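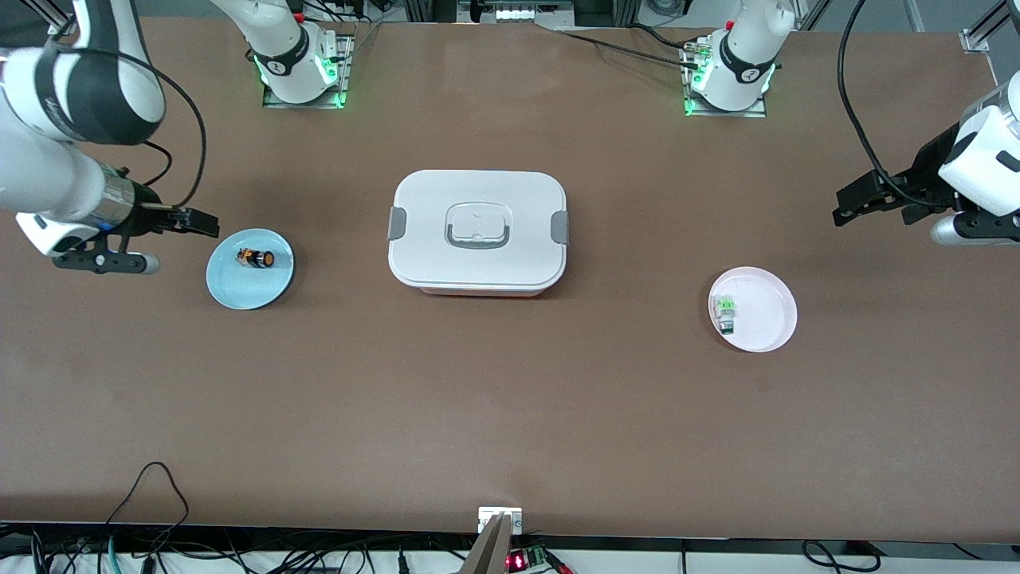
Angus Imrie wrote in to say the old version of this section had him calibrating before levelling, and he did it that way three times over before giving up and phoning Brodie. Fair. Order changed below. Level first, then zero, then calibrate.

Section 2. Setting up the Goltier kitchen scale

For the shared kitchen at Gistetcombe, and anyone who's borrowed the second scale for Irach. Same model, same buttons. If yours has a dial on the front it's the old one and none of this applies.

Before you start

Have to hand: the scale, a fresh battery, the 1,000 g check weight (small tin, top drawer, please put it back), a dry cloth. A plate you don't mind using for testing.

CAUTION: Don't pick the scale up by the glass top. Hands under the base, both sides.

2.1 Battery

1. Turn the scale over onto the cloth. Not bare worktop, the glass marks.
2. Slide the cover towards the back edge. It's stiff. Push, don't lever it with a knife.
3. Old battery out, new one in, flat end against the spring.
4. Cover on till it clicks. No click means it isn't home and the display will cut out halfway through your flour.
5. Turn it back over. Wait for the dashes to clear.

Note: take the battery out if the scale's going in the cupboard for the summer. We lost the last one in June to a leaky cell.

Note: dead batteries go in the tub by the back door. Not the bin, not the recycling.

2.2 Levelling

6. Put the scale where it's going to live. Moving it afterwards means doing all this again.
7. Press each corner with a finger. Any rock, turn the foot under that corner until it stops.
8. Keep it off the top of the fridge and away from the oven door. Vibration and warm air, the numbers wander. A draught from the window does it as well.

Solid table beats folding table. The folding ones in the hall bow in the middle and you won't see it happening, you'll just get a different answer every time.

2.3 Zero and tare
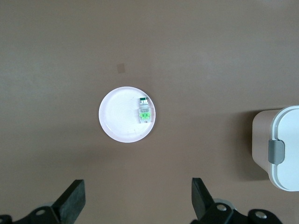
Fig. 2: Round white plate with raised rim

9. Nothing on the scale. Press ZERO. Display should read 0 and stay there.
10. Plate on, in the middle. If it overhangs, fine, so long as it isn't touching the worktop or the wall.
11. Wait for the little g to stop flashing. Press TARE. Back to 0.
12. Add your food. Reading is the food only.
13. Adding something else? TARE again, then add it. Keep going until you hit the limit.
14. Take everything off. You'll get a minus number. That's the plate plus whatever you tared, not a fault. Press ZERO to clear it.

CAUTION: the limit counts the plate. TARE does not give you any extra. Over the limit you get ERR and a beep - take the load off straight away, leaving it there strains the cell.

Note: write the weight of your usual plate on the card inside the cupboard door. Then if the scale switches itself off mid-job you can still do the sum. Example from the card: total 1,887 g, take off the plate, rest is dough.

2.4 Calibration

Only if the check weight reads wrong. Not every week. Not because it's Wednesday and the rota says "scales" - that means wipe them.

15. Zero it. Check weight in the centre. Read it.
16. Reads 1,000? Stop, you're done, go to 2.5.
17. Anything else, take the weight off and hold ZERO until CAL shows.
18. Let go. Wait for 1000 to flash (no comma on the display).
19. Weight on, dead centre. Hands off, don't lean on the table.
20. PASS comes up. Weight off. Switch off, switch on, check again.

The Irach scale was showing 1,007 before it was done and nobody had noticed, which explains the rye. If yours won't pass after two goes it's nearly always the feet. Back to step 7. If it still wont, stick a note on it saying so and tell Brodie Hinds.

CAUTION: only ever use the check weight. Bags of sugar are not accurate enough, whatever it says on the packet.

2.5 Cleaning and putting away

21. Switch off. Wipe the glass with a damp cloth, then a dry one. No spray straight onto it.
22. Crumbs under the edge - soft brush. Don't poke.
23. Never in the sink. Never in the dishwasher, obviosuly.
24. Store flat, nothing stacked on top. Tins especially.

If it goes wrong

Blank display: battery in backwards, or cover not clicked.
Numbers creeping up: draught, or something touching the plate.
Says lb: press UNIT until it says g. Someone's been doing the Říha recipes again, half of them are in pounds.
LO: new battery, see 2.1.
ERR with nothing on it: off, on, ZERO. Same again, tell Brodie.

Jam thermometer is section 3.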